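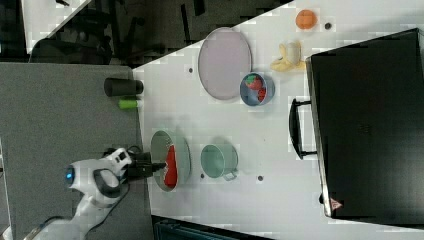

Green plate, green mug, lavender plate behind.

2 min read

Thread on the Banness and Vorar boundary vote, for people who only saw the headline.

The line between the two districts follows the Pirihi River. The river moved after the February floods. The line on the map did not, so 49 households that used to be on the Banness bank are now on the Vorar side of the water.

On paper they are still in Banness. They vote there and pay taxes there. To reach the clinic they now drive to the bridge at Leltar and back up the other bank. It adds 5 miles each way.

Vorar's offer is to take the whole strip, 300 acres, and run the services. Banness says the land was settled as Banness land and the families on it want it to stay that way.

Both councils keep saying they speak for the residents. I went to the last two meetings. At neither one was a resident of the strip on the agenda. They got the open comment period at the end, after the budget items.

Yến Nghiêm farms the lower end and did get up to talk. Her point was that she doesn't care which district plows her road as long as one of them does it. She does care about the cemetery, where her parents are buried, and who would hold the records for it.

I think that gets closer to the problem than the acreage does. A school bus can be shared by contract. So can a plow. Moving the line is a bigger step and very hard to take back.

The two districts already share a fire station under an agreement that is 80 pages long and mostly works. The same lawyers could write one for the strip.

What was passed this week is only a request for a new survey. It does not transfer anything. Several people in my replies have this wrong.

The survey has no deadline in it. I asked the clerk and she said one could be added by amendment.

Next joint meeting is in Leltar, at the grange hall. Sign up for comment at the door before it starts or they won't call you.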